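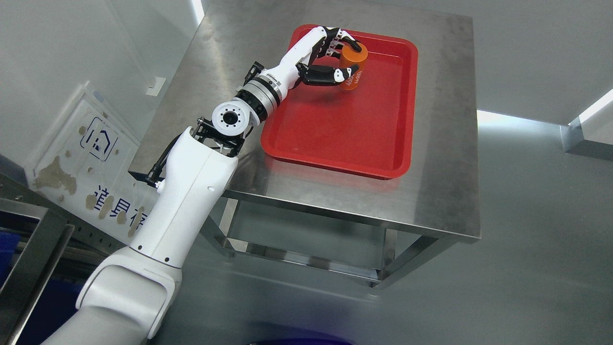 15/10/2018

To: Kusum Agarwal, Rumton
From: Rodrigo Peixoto
Re: Safe handling rules, second progress note

The draft rules now run to 52 clauses. I think that's too many, and I doubt half of them can be checked by the people who'd have to follow them.

**Done since April**

- 300 tray and cup trials logged against clauses 1 to 20
- Shutdown drill written up by Leonilde Marinho
- Grip force limits sent to Truselex for comment (no reply yet)

**Where I'm not convinced**

Clause 14 asks for a "safe grip" and never says what one is. A hand with its fingertips on the rim of a cup passes or fails depending on who fills in the form. Sérgio Quintela marked such grips as passes; I failed most of them. Until the wording is fixed, please don't quote our pass rate to anyone.

Clause 31, on standing distance, was copied from a rule for much bigger arms. Mota wants to keep it. I've asked for the reasoning in writing.

**Money**

Spent to date: $3,123. The remaining $877 covers the repeat trials and nothing else. If Rumton wants the outside review as well, it will need a separate budget line.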